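Stop buying new grippers and start looking after the ones you have

I've spent most of this year keeping hand-held grippers alive at Vodley, and I have opinions! The big one - a gripper needs a boring, regular check a lot more than it needs an upgrade.

Take the finger pads. People will happily spend a morning arguing over software settings and never once run a thumb over the textured faces. We were dropping parts in June, and everybody blamed the tracking. I swapped the pads (13 minutes, with coffee) and the drops stopped.

Same goes for markers. A smudge on that little black-and-white square can cost you a whole afternoon. Kwok-wai Cheung thinks I'm fussy for wiping mine every 20 runs, but he borrows my cloth, so draw your own conclusions.

I also like having two people at it, each with a gripper in hand. You spot things on the other one that you'd never notice on your own - a panel sitting crooked, an arm that isn't quite straight. 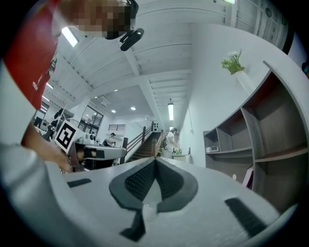 What I'd do with the money

Buy spare pads. Lots of them. Then pay somebody for an hour a week to fit them and write down what they changed, in a paper notebook if need be. Ours is up to 165 entries and I read it more than any manual.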